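In Praise of the Dull Exercise

I have worked as a physical therapist for 20 years, most of them at a small clinic called Loven, and I would like to say a kind word for boring exercises. I know how that sounds! People come through our door hoping for something clever, and I send them home with a heel raise and a sheet of paper, and I can see their faces fall a little before they've even found their car keys.

A few weeks back a man came in with an ache above his heel that had bothered him since spring. He had already tried a vibrating gadget, a special sock and a program of hopping drills he'd found online (he showed me on his phone, and the hopping was very impressive). I asked him to stand at the kitchen counter twice a day and go up on his toes, slowly, and come down even more slowly. He looked at me the way my kids look at oatmeal.

I understand it, I really do. When something hurts you want the treatment to match the size of the hurt. A sore shoulder that keeps you up at night feels like it deserves a machine with lights on it, or at the very least a person with strong hands and a confident manner. I use my hands too, and I think there's comfort in it. But a session with me is over quickly, and then there's the whole rest of the week, and that's where I believe most of the mending gets done.

My old supervisor, Raelene Bolger, used to write every home program on one index card. If it didn't fit, she took something off. I thought this was lazy when I was young and had just learned the names of so many muscles. I used to hand out packets, with arrows. Then patients would come back and tell me, very politely, that they'd "done some of it," and I slowly came around to the card. These days I give 2 exercises, sometimes one, and I ask where in the house they'll be done.

That last question matters more to me than the exercise itself. A plain stretch of wall will do for half of what I teach: wall slides, wall push-ups, the sit that makes your thighs shake. You don't need a home gym, and you certainly don't need the 800 dollar pulley system a neighbor of mine keeps in a closet behind the Christmas wreaths.

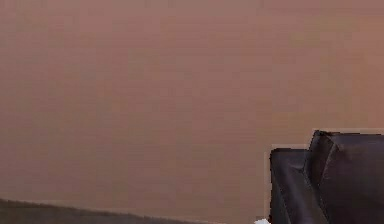

A bare wall in a dusty rose-brown.

I'll admit the dull way has its limits. Some people need a surgeon, and some need a different doctor altogether, and pain that wakes you or spreads or comes with numbness should be looked at properly. And some folks simply can't stand repetition, in which case I'd sooner they went dancing every Saturday than skipped my heel raises all month. I only ask that we stop treating boredom as a sign that the thing is wrong for us. Give it until September, I told the man with the heel. He sighed, and he took the card.

Comments

Hoani: My knee program was three pages long and I lost page two the first week. Would have loved an index card.

Ashton Tapsell: Nice piece, but I think you undersell the hopping. Runners need to load faster at some point, surely?

stairs_again: I do my calf raises while the coffee brews. Still boring. Still doing them.

Contact Loven | Copyright Loven, all rights reserved | Back to top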